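**Towel folding on felt — anyone else??**

**Grurnlow131:** been trying to get hand towels into a proper square on a green felt top. cloth grips the felt, corner drags, whole thing bunches. binned the table cover or keep it?

**Drena_25:** keep it. lift from the corner, dont push. tan towel in both
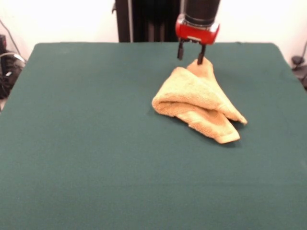
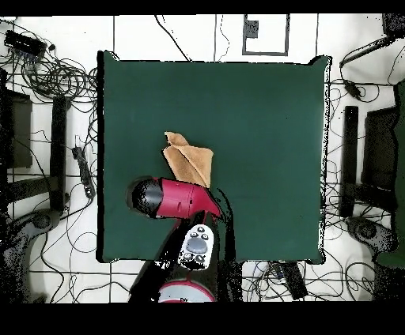 *Grajales — thread starter's mate, laundry board moderator*

**Skindeck:** disagree, felt is rubbish for terry. smooth worktop every time

**Drena_25:** smooth ones slide off when you let go tho

**Skindeck:** only if you fold like a madman. 2 folds, done

**Grurnlow131:** will try the corner thing tonihgt — about 25 towels to get through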